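**Kamard pilot, demonstration work: progress report for August**
To: Kolbrún Zoëga
From: Lourenço Aguiar

Most of the month went into collecting demonstrations by remote control on the peg and bracket parts. The remaining time went into cleaning up what we recorded in the spring, and that work is not finished.

The target in the work plan was 3,000 usable demonstrations by the end of the funding period. We are at almost 59 percent of that. An episode is usable if the operator reached the end position without a restart, both camera streams are complete, and the gripper log lines up with the video. Episodes that fail only the last check are kept in a separate folder, and Chi-keung Leung thinks a good part of them can be recovered with a time correction.

**Parts and layout**

We are still using the parts set from the original proposal: hexagonal pegs with a narrower round shaft, the black bracket, and the large block with its fixtures. The operator sets the parts out by hand before each episode, following a printed layout card. In July we let operators choose their own layouts, and the starting positions bunched up near the middle of the bin. The cards fixed that. There are 20 of them, and each operator works through the full stack before starting over.
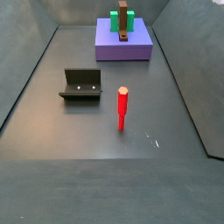
Mireille Obeidat asked at the Tuesday review whether the cards just replace one habit with another, and said she would rather see parts nudged off their marks by a random amount every time. We agree in part. From next month each card will carry a tolerance circle for every part, and the operator may place the part anywhere inside it. Fully random placement slows the reset too much for the staff hours we have.

**Operators and training**

Two operators are now signed off, Poul Snorradóttir and myself. Sign-off means 20 clean episodes in a row on the peg task and a shorter run on the bracket. Poul got there in four sessions. I needed six, mainly because I kept rotating the wrist and lowering the arm at the same time, which makes the motion hard to learn from. The operator guide now asks for the turn first and the descent second.

The bracket is the harder part to teach. Its upright wall gives the fingers something to close on, but the approach has to be square to that wall or the piece swings as it lifts. We record it with a wide finger opening and a slow last stretch of travel.
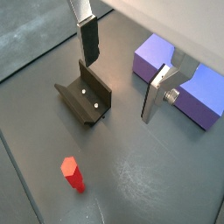
*Wrist view: fingers open, with the left one above the upright wall of the bracket.*

**Hand guiding compared with remote control**

The proposal promised a comparison of the two methods. In the hand-guided sessions the operator holds the arm and moves it through the task. It is quick to learn, and new people like it. The trouble is that a forearm or sleeve gets into the wrist view, and those episodes have to be thrown out or masked. Remote control takes longer per episode but gives clean video.

Corners are where the methods differ most. With hand guiding, people tend to feel their way down along the wall. Over the remote link they have only the camera views to go by, so they come down straight and stop early. 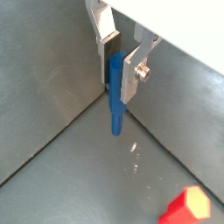
We would like the trained policy to have seen both behaviors, so corner placements will be recorded with each method through the end of the project. The rest of the set will be remote control only. This is a change from the plan, and I would like your approval before we schedule the next block.

**Picking among several pegs**

Work on the two-color task started late in the month. The operator has to handle one peg while another stands close by, without knocking it over. The first batch was recorded too fast, and Chi-keung rejected about half of it. We lowered the speed limit on the Kanent controller and the second batch looks better, though it has not been through the full check yet.
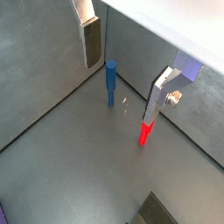
*Red peg held at the fingertips, blue peg standing near the corner.*

**Problems and spending**

- The Fletalus logging software dropped gripper data in several long sessions. We now restart it at every break. Ingvarsson has the bug report and has not given a date for a fix.
- Finger pads are wearing faster than budgeted. A second set is on order and will come out of the consumables line.
- Operator hours are slightly under plan. I propose carrying the difference into next month for the corner recordings.

**Next month**

Finish the gripper log correction, issue the new cards, and complete the check on the second two-color batch. Mireille will run a first training pass on the peg data alone, and her results will be attached to the next report whether or not the bracket set is ready.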